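In praise of the spare parts shelf

Jan 14, 2022

There is a shop in Filelcombe, between the bakery and the old bank, where you can buy a hinge. One hinge! Not a bag of them, and not a whole new cupboard door with the hinge already on. I went in last week with a broken one wrapped in kitchen roll, and the man behind the counter turned it over twice, went off up a ladder and came back with its twin. I walked home feeling as though I'd won something.

I think the spare part is one of the great ideas of modern life, and we ought to make far more fuss of it. Someone, somewhere, looked at a thing they had made and thought: this bit will wear out first, so let's make more of this bit. It is such a generous thought. It treats the buyer as a person who will still be there in ten years, living in the same kitchen, fond of the same kettle.

My grandmother's sewing machine lasted her whole working life on belts and bobbins (and one new foot pedal, which she talked about for years). My own toaster lasted until a spring went. I wrote to the makers, very politely, and they offered me 10 per cent off a new toaster. I didn't want a new toaster — I wanted a spring!

People tell me that repair is a hobby for those with time on their hands, and I do see the point. A Saturday spent hunting for a washer is a Saturday gone. But most of that time goes on the hunting. The fitting is often quick, and it's lovely. You learn where the screws are, and after that the thing belongs to you in a way it didn't before.

Grigoris Politis, who taught me evening classes in clock repair, used to hand every beginner a dead alarm clock and a saucer. The saucer was for the screws. He would let us get the back off before he said a word, and I can still remember how pleased I was to see all those little wheels and know that a person had put them there, so a person could take them out again.

Computers used to be good at this, and the big desktop ones still are. Take the side off and you can get at the memory without a fight.
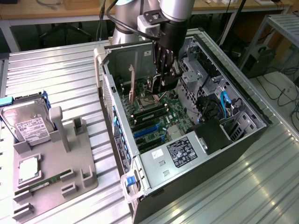
A desktop computer with its side panel off and the memory modules in their slots.

I'd love to see the same good sense in hairdryers, lamps, pushchairs and garden shears. Print the part number on the part. Sell it singly. Keep it on sale long after the advert has been forgotten, and put a drawing in the box that shows how it all goes together.

In April I'm going to have a go at the toaster again. The man in Filelcombe thinks he may have a spring.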